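Drokmont sets aside money for second robot cell, holds off on cameras

Drokmont will buy a second robot arm for its panel handling line this year and put off a planned upgrade to fixed overhead cameras, the furniture parts maker told staff on Monday.

The arm, its mounting base and a set of grippers are to be ordered through the integrator Cernetbridge before the end of July. Installation is planned for the fall, when the line normally slows down between the school orders and the winter catalog work.

Ineke Jansen, who runs production planning at the plant, said the decision came after a long look at where the first arm was losing time. The arm itself was rarely the problem. Most stops were caused by gripper changes and by parts arriving in an order the cell had not been set up for.

"We had three different quotes on my desk and every one of them started with the robot," Jansen said. "I asked them all to start over and begin with the parts."

The parts in question are flat panels, painted or laminated, that have to be picked up, turned and set down on a wood surface without marking either one. The company makes them in 96 sizes. The first cell can handle most of the common ones with a single gripper, but the narrow sizes need a different set of fingers, and swapping them takes an operator away from packing.

A second arm with its own gripper would let the plant keep one cell on wide panels and one on narrow ones. Jansen expects the two cells together to cover 70 percent of the daily volume. The rest, mostly short runs and custom colors, will stay with the hand packing team.
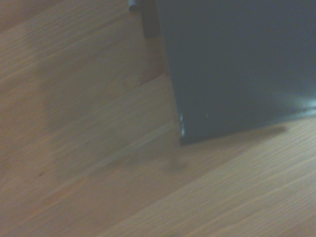
Dark slate-blue panel over a wood surface, from a wrist camera.

The wrist camera is one of the few items on the original wish list that will be bought as planned. Each new gripper will carry one. The fixed overhead cameras, which would have needed a steel frame and new lighting above both cells, have been moved to next year's budget request.

Eduardo Maglaya, the project engineer at Cernetbridge, said a small camera near the gripper is cheaper to fit and easier to replace, but it gives a narrow view and it will not always be in sharp focus. He recommended that Drokmont budget for shop time to test it on darker finishes, where glare along an edge can be mistaken for the edge itself.

"People put the camera on the purchase order and forget the two weeks of work that go with it," Maglaya said. "That time has to be paid for by somebody, so write it down at the start."

Drokmont has done that. The plan has a separate line for setup and testing, another for operator training, and a third for spare parts. Spares were left out of the budget for the first cell, and the plant paid rush shipping on gripper pads more than once as a result. Pads will now be kept on the shelf and charged to the line as a regular supply.

The company did not give a total price. It said the floor work, including new anchors, a power drop and a longer guard fence, will be paid from the building budget and not from the equipment budget. The floor plan had to be redrawn in the spring after the first version left too little room for a pallet jack to get past the fence.

Two other suppliers made offers. Wukaveck proposed a leased cell with a monthly service fee, and Liao offered a used arm with a new controller. Jansen said the lease was attractive for the first year but cost more over the period the plant expects to run the equipment. The used arm was the lowest bid. It was turned down over its reach, which fell short of the far end of the work table.

As part of the acceptance test, the new cell will have to place 2,598 panels over several shifts, with a mix of sizes picked by the plant. Any panel with a fresh scuff on a face or corner counts as a failed placement. Panels will be checked before they enter the cell so that older marks are not charged to the robot – a point both sides asked to have in the contract.

Final payment is tied to that test. Until it is passed, Cernetbridge will keep a technician on site during the day shift.

Operators on the packing line will be offered training on the new cell in two groups. The sign-up sheet is in the planning office, and shift leads have been asked to send in vacation dates before the training schedule is set. Questions about the floor work, including the temporary move of the strapping machine, should go to the building office.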